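The Long Table Comes Back to Town

Walk down the main street of Rivemstead on a cold evening and you'll hear the hall before you see it. Chairs scraping, somebody laughing too loudly, a tray of cutlery going down with a crash. By six o'clock the windows have fogged over and the queue for soup is out past the noticeboard. It's the monthly shared supper, and in a town of 3,850 people it has become the thing you plan your week around.

I went along the first time because a neighbour had a spare ticket and I had nothing in the fridge. I came home with a jar of pickled beetroot, two invitations to go fishing and a strong opinion on dumplings. I've hardly missed one since.

Communal eating is having a very good run in small towns, and I couldn't be happier about it. Bremel has a breakfast in its old wool store, where the porridge comes with stewed quinces and you're expected to wash your own bowl. Gunn does a potluck by the river in the warmer months, with trestles set end to end under the willows (bring a jumper, the breeze off the water is no joke). Hestum, always a bit grander than its neighbours, has a harvest dinner in May with cloths, candles and a printed menu. Every one of them has its own flavour, and people will drive a fair way to compare.

What they share is the table. A long one changes how people behave. At a round table for six you're stuck with your six, for better or worse, but at a long one the talk drifts up and down like weather. You catch the end of a story about a lost dog, you're asked to settle an argument on the right way to prune a lemon tree, and by the time the pudding comes past you've forgotten who you arrived with.

The Rivemstead tables are a wonderful mixed lot. A few came out of the old school when it closed. One was a door, and still has the hole where the handle went. The oldest is a great heavy thing from a shearers' kitchen, scarred all over with knife marks, and it takes 4 strong people and plenty of swearing to get it through the side entrance. Nobody wants to replace it. Regulars have their favourite spots along it and get there early to claim them.

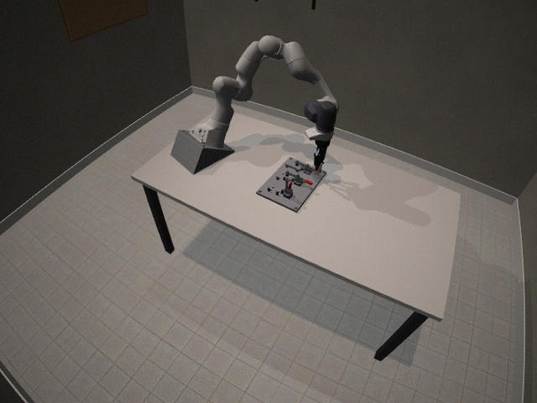
Words by our food and travel writer
Published February 1, 2022

The food is as good as you'd hope, and better than it needs to be. There's always a big pot of something, usually lamb and barley when it's cold, and a vegetable curry that has quietly grown hotter over the past year. Then come the plates people carry in from home, covered with tea towels and foil. Cheese scones the size of a fist. A beetroot salad with walnuts and so much dill that you smell it coming. On my last visit there were 9 different potato salads, and I'm pleased to report that I tried the lot. The best had capers in it and was gone before I could go back for more.

Pudding is where things get competitive. Rivemstead is a crumble town, Hestum swears by steamed pudding, and in Gunn they make a flat apple cake with a crackly sugar top that I've tried to copy at home three times now. Mine comes out like a doormat. I suspect the trick is in the butter, which they brown until it smells like toffee, but the recipe isn't written down anywhere and I've stopped asking.

If you'd like to go, it's easy. A seat at Rivemstead costs 20 dollars with the main meal included, less if you bring a plate to share, and children eat free. There's room for strangers at every sitting and you don't need to know a soul. Wear something you don't mind spilling on. Take a container for leftovers too, as you'll be handed them whether you like it or not.

Bremel's breakfast starts at an hour I can only call rude, but go anyway! The light comes in low through the high windows, the tea is strong enough to stand a spoon in, and the bakers bring their second batch straight over from across the road. I sat there last winter with butter running down my wrist, listening to two farmers discuss the colour of a tractor for the better part of an hour, and I was as happy as I've been anywhere.

You could also start your own. A street will do, or a back garden, or the flat bit of grass behind the footy club. Borrow whatever tables you can and push them together, and don't fuss if the heights don't match. Ours are out by a good couple of centimetres where the school desks meet the old door, and the gravy jug always ends up on the downhill side.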